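Home | Collections | Tableware | Glossary | Contribute | Contact

Print this page | E-mail this page

# Burnell Tableware Notes – README and data card

## What is in this collection

The Burnell Tableware Notes is a collection of written records of decorated household pottery: bowls, cups, saucers, small dishes and a few lids. It has 1,289 records. Each record describes one piece in plain words, with a fixed list of pattern terms, so that a person who looks for "sawtooth border" or "radial pattern" can find all pieces which have it.

The pieces are ordinary ones. They came from kitchen cupboards in Stimamthorpe and Perinthorpe, and one larger group came from the Egilsson household. We did not look for rare or expensive things. A bowl which has been used for olives or sugar for many years is welcome in the same way as a bowl kept behind glass.

The first records were written by Hrefna Holst in a paper notebook. Macario Ponce typed them in and made the first list of terms. I, Roswitha Engelhardt, keep the files now and I am the one to write to if something is wrong. English is my third language, so please be patient with the older entries, where I used "border" and "edge" as if they were the same word.

## Files

- `pieces.csv` – one row for each piece
- `terms.csv` – the pattern terms, 191 of them, with short definitions
- `households.csv` – place and cupboard group, without street addresses
- `notes/` – longer texts for the pieces which needed more space
- `CHANGES.txt` – corrections, newest first

All files are UTF-8. The separator is a semicolon, not a comma, because the descriptions have many commas inside.

## Columns in pieces.csv

**piece_id** – a number, never used again if a piece is removed.

**form** – bowl, cup, saucer, dish, lid, other.

**size_class** – small, medium or large. Measurements in centimeters exist only for the Egilsson group, in the column `diam_cm`. For the rest it is empty.

**ground** – the color of the glaze under or around the decoration. We use white, off-white, cream, gray, blue, green, brown. The difference between off-white and cream caused long discussions. If you are not sure, write off-white.

**main_color** – the color of the decoration. Reddish-brown and maroon are one value here (`maroon`).

**rim_line** – yes or no, and the color.

**inner_border** – the narrow band directly inside the lip, if there is one.

**center** – the motif at the bottom of the piece: rosette, star, single flower, plain, other.

**field** – everything between the center and the border.

**condition** – only what can be seen: chip, crack, worn line, none seen. Empty means that no one wrote anything, and it should not be read as "none seen".

## How a piece is described

Always begin in the center and go outward. Hrefna Holst went the opposite way in the notebook, and Macario turned all of the entries around by hand in one October. Please do not mix the two directions. In a radial pattern the shapes often change size as they go up the wall, and a reader can follow this only when the order is the same every time.

Turn the piece toward a window and then away from it before you write the colors. A glossy glaze gives white reflections, and one early record has "white zigzag decoration" where there was only light. It is corrected now, see `CHANGES.txt`.

Do not name a maker or a country from the pattern alone. If there is a mark under the foot, copy the mark. If you did not see the foot, leave the column empty.

When petals or points are hard to count, write a range in the notes and put nothing in the number column.

## A bowl with a full radial pattern
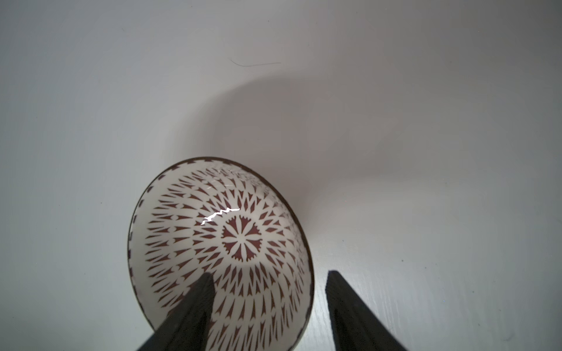
Notes, Issue 10

For small bowls of this type we write `center: rosette`, `field: radial, rings`, `inner_border: sawtooth`, `rim_line: yes, dark brown`. The ground is off-white and the main color is maroon. The points in the rosette are white and narrow, eight to ten, so the number column stays empty. For the long shapes near the rim the correct term is `arrowhead`; the older term `feather` is still accepted in a search and leads to the same records. The rows of tiny dots between some rings go under `filler`, which many people forget.

## Known problems

The term `dashed border` was used for two different things until version 3. In 30 records we could not check the piece again, and these have a question mark after the term.

Cups are described less well than bowls. It is difficult to see the inside of a narrow cup, and several writers simply put "plain".

The Perinthorpe records have more brown and maroon pieces than the others. I do not think this says something about Perinthorpe – two neighbors there bought from the same shop.

## Use and credit

You may use the records for study, teaching and your own catalogs. Please write "Burnell Tableware Notes" and the version number. If you change the terms, give your list another name.

## Reader comments

**Crescencio Bañuelos:** I have used the list for my mother's dishes and it works well. Could you add a term for a border that runs outside the lip also? I have three saucers with it and now I put them under "other".

**Ragnheiður Blöndal:** The semicolon gave me trouble until I read this page to the end. Also `diam_cm` has a decimal comma in some rows and a point in others.

**Roswitha Engelhardt:** Thank you both. The decimal signs are fixed in the next version. For the outside border I propose `outer_band`, please write me if you have a better word.

**Macario Ponce:** `outer_band` is fine with me. Then lids need it too.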